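Handheld gripper demos instead of teleop: chopstick sorting result (long post, sorry)

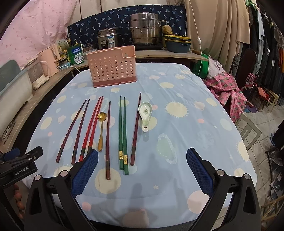
Posted by edin_stan - 21st July - Manipulation & Learning board

So we finally have a result I'm happy to share! Our group (Edin Stan and Deok-su Hyun, project name Wandetti) has been teaching a policy to clear chopsticks and spoons off a table and into a holder, using only demonstrations recorded with handheld grippers. No robot in the room while recording. You hold the grippers, you do the job, the wrist camera sees what the robot's wrist camera will see later on.

The bit I'm excited about is where we recorded. We did 900 demos in the lab first, on a plain grey bench, and then 1,057 in people's homes, with patterned tablecloths, curtains, rice cookers, washing hanging up, the lot. Same task, same grippers. The policy trained on the home set beat the lab one in every kitchen we tried, including 3 it had never seen. And on the lab bench they came out level, which I did not expect at all.

Happy to answer anything.

-----

tultance wrote:

Lovely work. But you've got more demos in the home set, so how do you know it isn't just that?

-----

edin_stan wrote:

Fair! We cut the home set down to 900 and ran it again. The gap shrank a bit and stayed. Deok-su has the plots, I'll nag him.

-----

umudus_k wrote:

I'm going to be the grump. Chopsticks on a table in a neat row with all the tips facing the same way is a kind start. Have you tried them in a heap? Picking one thin stick when there's clear cloth round it is a very different job from getting one out of a pile.

-----

deoksu_h wrote:

Plots are in the group folder, link is in my profile.

@umudus_k we have heaps too, and yes, they're worse. Quite a lot worse. Rows were the first stage. Even in a row it's harder than it looks though - the two green ones in that picture are lying parallel and close together, and early policies loved to grab both. The twisted shafts are a pain as well. And the soup spoon wants a completely different grip from the little gold one, so you can't get away with learning one pinch and repeating it.

-----

endale wrote:

Which finger pads are those? The blue diamond pattern looks nice and grippy. We've been using smooth ones and thin round things just roll out.

-----

edin_stan wrote:

Textured ones made a big difference for us, go for it! Just make sure the robot has the same pads as the handheld, we mixed them up for one batch and had to throw the batch away.

-----

umudus_k wrote:

OK, heaps being worse is what I'd guess, thanks for saying so. I still don't buy "homes beat labs" as a general claim. Your lab bench was plain grey. Throw 2 or 3 patterned cloths over it and you might get most of the gain without knocking on anyone's door.

-----

tultance wrote:

Don't agree. Cloths get you the background but they don't get you the light, or the table height, or the way you reach round a chair. We tried swapping cloths last November and it helped a little and then stopped helping.

-----

deoksu_h wrote:

I'm somewhere between you two. Cloths on the lab bench is a cheap test and we should have done it. Edin is already looking at tablecloths online, the more circles the better.

-----

edin_stan wrote:

Guilty. Will run it with the same 900 layouts and post the numbers in this thread, good or bad. If anyone has heap data recorded with handhelds, please shout, I'd love to compare.

-----

endale wrote:

We've got a small set with forks, all tangled up. Will message you once I've found which drive it's on.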